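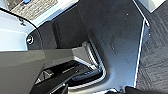
Fig. 1. Matte black plastic with slight dust and a few pale specks.

Surface Finish and Appearance
Unit 4 handout, revised Oct 10, 2023

4.1 Terms
Gloss is the share of incoming light that a surface sends off at the mirror angle, compared with a polished black glass standard. It is reported in gloss units (GU) together with the angle used. A reading without an angle has no meaning and will not be accepted in lab reports.
Haze is light scattered close to the mirror angle. Two panels can have the same gloss and differ in haze, and most people will call the hazier one cheaper.
Texture is the relief of the surface itself. In molded plastic it comes from the tool – etched, blasted or cut – and it wears as the tool wears.

4.2 Choice of angle
Start at 60 degrees. If the reading is above 70 GU, repeat at 20 degrees. If it is below 10 GU, repeat at 85 degrees. Record both values. Students often drop the first reading once they have the second; keep it, as the grader checks that the right branch was taken.

4.3 Dark matte parts
A black matte part reflects little light overall, so a small amount of pale dust changes its look far more than the same dust would on a light part. The gloss meter may hardly register the change. Color readings, taken with the mirror component excluded, are the better check. Wipe the part with a dry lint-free cloth, wait one minute, then measure. Do not use glass cleaner on textured plastic. Residue stays in the low points of the grain and raises the reading unevenly.

4.4 The Terkden set
The Terkden set holds 36 molded plaques in three grain depths. Fifteen of them have been rubbed with dry cloth to simulate wear and carry a notch in one corner. Each lab pair measures its share at three positions per plaque. Last term's pooled file has 364 readings, of which 139 come from notched plaques. The Stitomska column in the file is the old meter and should be left out of any average.
Wear on a raised grain polishes the peaks first. Gloss at 85 degrees climbs early, while gloss at 60 degrees can stay flat for a long time. Plot the two against each other before fitting anything.

4.5 Light matte parts and metal
White matte coatings hide dust and show scuffs. Bare metal that has dulled with use is harder to grade. Its reading depends on the direction of the meter, so take one reading along the rolling direction and one across it, and report both. 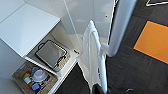 Comment from the January section: the two-direction rule is fine on flat stock, but on formed parts the rolling direction can't be found by eye, and we ended up guessing.

Agreed. For formed parts, rotate the meter through a half turn in equal steps and report the highest and lowest values. The Zepeda worksheet has a row for each.

4.6 Due next session
Worksheet pages 2 and 3, with meter serial number and calibration tile reading at the top. Cirnetti plaques must be returned in their sleeves.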